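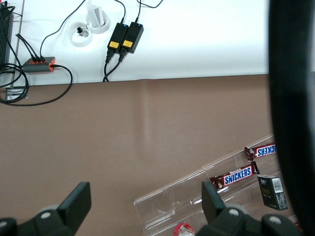
In praise of the unhidden cable

There is a man in my building, Arnulfo Agudelo, who has spent 75 pounds on a box to put his cables in. It is a handsome box with a lid, and inside it his cables are exactly as tangled as they were before, only warmer. When something stops working he must lift out the whole nest, like a vet with a difficult lamb, and find out which plug belongs to the telephone.

I would like to speak up for leaving them where we can see them. A power adapter is an ugly thing and knows it. So we drill holes in perfectly good desks, fit the holes with little plastic collars, and then run half the leads over the edge anyway, as the hole was drilled for a desk facing the other way. I have worked at four desks with these collars. Mine at Ravell had a pencil in one and nothing at all in the other for the whole of my time there. The cables went down the back, as cables do.

The one sensible thing anybody ever did about it was done by Percy Espinoza, who ran the post room, and it was to put a small label on every plug. It took him a Friday afternoon and cost nearly 12 pounds. For years afterwards you could unplug the printer without also unplugging accounts. Then came the refit, the Bivamier desks with their hidden trays, and an end to all that. I once spent 50 minutes on my back under a Bivamier desk, looking for a charger that was still in my coat.

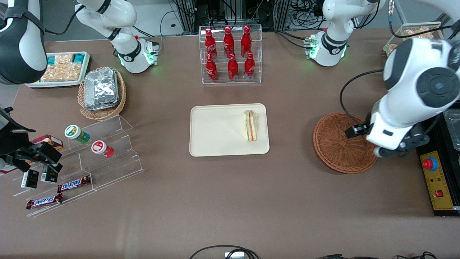
What puzzles me is how selective we are. Nobody is ashamed of a biscuit. Put food on a table and every shopkeeping instinct in us wakes up, and out come the trays and the tiers. Six bottles of Coca-Cola will be given a clear stand of their own, three at the back and three raised no higher than they need to be at the front, as if for a school photograph. Snickers bars get a step each. Behind the table, meanwhile, the cables lie in whatever heap they landed in, and they are the part of the room that costs money to replace.

I don't ask for a tiered stand for extension leads, though I expect Narnex will bring one out by November and charge 90 pounds for it. I would settle for a bit of the same attention. A label, a loose coil, a place on top of the desk where a hand can reach. Arnulfo says this would spoil the look of his study. I have seen his study, and the box is the first thing you notice when you come in, mostly because of the humming.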